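4.3 Grip Faults During Bottle Handling

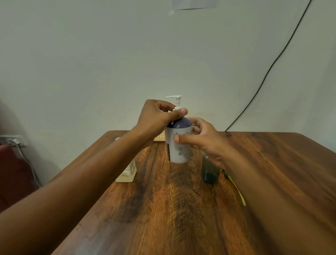 Figure 7. Two-handed hold on a pump bottle at the wooden table, head camera view.

Of the 1253 handling trials run at the Drerkport site, 53 ended in a grip fault. In 40 of these, the Sokix controller reported a stable hold while the bottle was slipping through the gripper. The human demonstrations used for training (Figure 7) place one hand near the pump head and the other around the lower body. The learned policy often left out the lower contact and closed on the neck alone. In 30 trials the fault was followed by a drop, and the safety stop was triggered only after the bottle had left the gripper. The slip threshold was therefore lowered, and all trials with filled bottles were suspended until the stop had been tested again.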